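Home | Products | Support | Manuals | Contact

Harkex Brumia Label Printer – Set-Up Guide
Section 3: Placing the printer and loading the first roll

Before you start, check that the power switch on the back is in the off position.

1. Lift the printer out of the box with both hands. Do not lift it by the lid.

2. Peel the tape from the lid and from the paper slot. Open the lid and take out the foam block.

3. Set the roll on the spindle with the labels feeding from the bottom. A full roll holds 252 labels.

4. Slide the guides in until they touch the roll – they should not squeeze it.

5. Pull the loose end through the slot, close the lid and press until both sides click.

6. Plug the power cord into the printer first, then into the wall outlet. Turn the switch on. The green light blinks while the printer measures the labels and then stays on.

7. Press FEED once. One blank label should come out. If the light turns orange, open the lid and repeat steps 3 to 5.

CAUTION: The print head gets hot in use. After a run of 200 labels or more, wait 9 minutes before touching it.

NOTE: Rolls made for the older Whitfield model fit the spindle but are too narrow for the guides. Do not use them.

We use cookies to remember your language and region. Accept | Manage settings

Choosing a surface

The printer needs 18 inches of clear space in front of the slot so that long strips can lie flat as they come out. Keep it out of direct sun, which can darken unused labels. A flat, pale tabletop with a matte surface will do, but keep all four feet well in from the edge and away from the corners – the printer can creep forward during a long run.
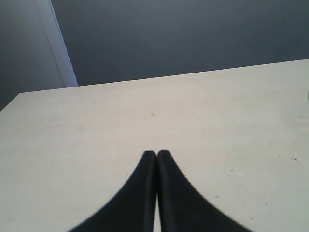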